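Povar Gazetteer Guide
Section 5: Entering the origin of a place name
Last revised October 28, 2022

Read this section before you type anything into the Origin tab. Most of the bad entries we get sent for checking were made by people with a good story and no source. A good story is the usual warning sign.

Before you start

You need an open place record with its coordinates saved, and at least one dated spelling of the name. A spelling without a date can go in the Notes box, where it will do less harm.

1. Open the record and click Origin. The tab is gray until a dated spelling has been saved.

2. Click Add Form and enter the oldest spelling you have seen for yourself. Copy it letter for letter. Do not fix it, and do not expand the abbreviations.

3. In the Seen In box, name the map, deed or register. "Local history book" will be accepted by the program, but not by the person checking your file.

Note: A printed copy of an old map is not the old map. Engravers guessed, and later engravers copied the guesses. Choose Copy from the drop-down list unless you worked from the original or a scan of it.

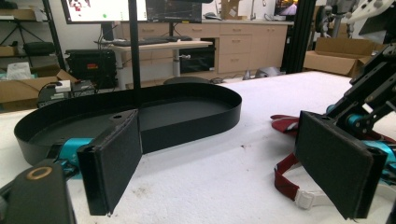 One user of the 2021 edition complained that this rule throws out half of what is known about small villages, and that a copied map is still better than nothing. It may well be. The rule doesn't throw the map out, though. It makes you say what it is.

4. Repeat steps 2 and 3 for every later spelling. Povar sorts them by year on its own.

5. Click Add Theory. Each theory gets its own line, even the ones you think are silly. Give the year it first turns up in print, if you can find it.

Caution: Deleting a theory also deletes its sources, and there is no undo. Use Mark as Rejected instead.

Setting the confidence score

Every theory carries a score from 0 to 100. The score is worked out from the forms and sources you entered, and we would not lean on it too hard. It measures how much paper there is, and a wrong idea repeated often enough makes plenty of paper.

The sample file shows the problem. For the river Dinsa it lists the theory that the name comes from a word for "loud water," and the program scores it at 72. There are 19 sources behind that number. Follow them back and 13 turn out to be travel booklets quoting one another, none with a spelling older than the railroad. Our own checkers would put it far lower.
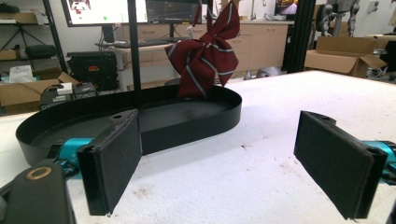 Can I type in my own score?
Open Settings, choose Scoring, and turn on Manual Override. Your number then shows in brackets beside the calculated one, and you have to fill in a reason before the record will save.

6. To group sources that repeat each other, select them and click Same Root. Povar then counts them as one. Do this before you look at the score, or you may be tempted to keep a few extra.

7. Set the Language box only if a form supports it. Names ending in -by, such as Flusudby, tempt people to pick a Norse language at once. The ending may be old, or a landowner may have liked the sound of it. Leave the box at Unknown until a dated form says otherwise.

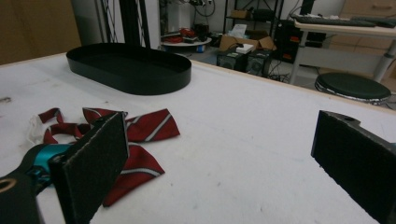

Fig. 5-3. Oval tray and striped bow tie on a white tabletop.

Founder stories

The Founder template is meant for places named after a person. Use it sparingly. In the sample file, Volmont has a Count Vol who is said to have built on the hill, and so far he appears in no record except the story about his name - a bad start for any count.

8. Before using the template, search the Persons list for the founder.

9. If there is no match, save the story under Folk Account. It will still print in the report, under its own heading and without a score.

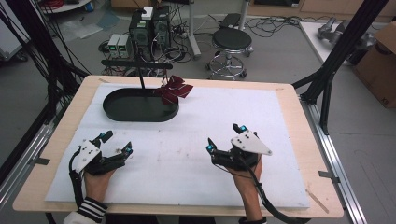
What happens to a Folk Account if a source is found later?
Right-click the entry and choose Promote to Theory. The original wording is kept in the history, along with the date you changed it.

10. Click Check Record. Red items must be fixed before export. Yellow items can be ignored, and usually are, but read them once. A green result means only that the boxes are filled in.

Continue to Section 6 for exporting the record as a printed report.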